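Cardboard Flap Folding with a Shared Workshop Arm
Project report, second semester
Silvana Cordeiro

1. Background

The Usgate workshop is a shared space with a wood bench, a laser cutter and one robot arm on an aluminum table. Members book the arm in blocks of 4 hours. My project was to get it to pick up one edge of a flat cardboard sheet and fold it over along a scored line. I picked this task because Nestammont, the repair group next door, makes its own mailing boxes by hand and asked if part of it could be automated.

2. Setup

The arm was already bolted down when I started. I did not change the mounting. My work was on the gripper fingers, the surface under the sheet and the control program.

The first fingertips were bare metal and slid off the cardboard edge. I tried rubber pads in two thicknesses and kept the thinner ones - the thick pads could not get under the edge at all. Cables were routed along the outside of the arm, which limits how far the wrist can turn before something pulls tight. I set a software limit on that joint after the second session.

The bare table was a problem too. Its slots caught the fingertips when they came down low. A smooth mat fixed that, but then the sheet moved when pushed. I ended up approaching slower for the last 5 mm.

3. Program

The motion is written as a list of waypoints: hover, lower, close, lift, swing, press, release. The hover point is over the middle of the sheet. From there the program reads the sheet angle and shifts the remaining points to match. Venkataraman's notes from last year's project helped with the angle correction, and I reused that part with small changes.

4. Testing

I ran the full sequence 13 times in July, always in the evening when the workshop was quiet. It completed the fold in 11 of them. Both failures came at the lift step, when the edge slipped out before the swing began.

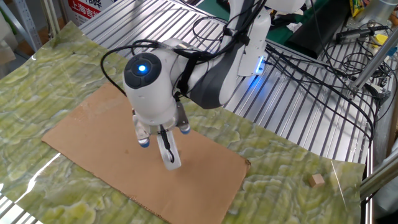
Why not use a suction cup to lift the edge?
Corrugated board leaks air through its surface and bends near the score, so a small cup loses its hold. The workshop also has no vacuum pump, and buying one was outside my budget.

5. Remaining work

The press step uses a fixed height, so a thicker board would need a new value typed in by hand. I would like to read motor current and stop when it rises. Wemell, the other student group using the arm, has a script for this - I have a copy but have not tested it yet. The waypoint file and pad dimensions are in the project folder on the workshop computer.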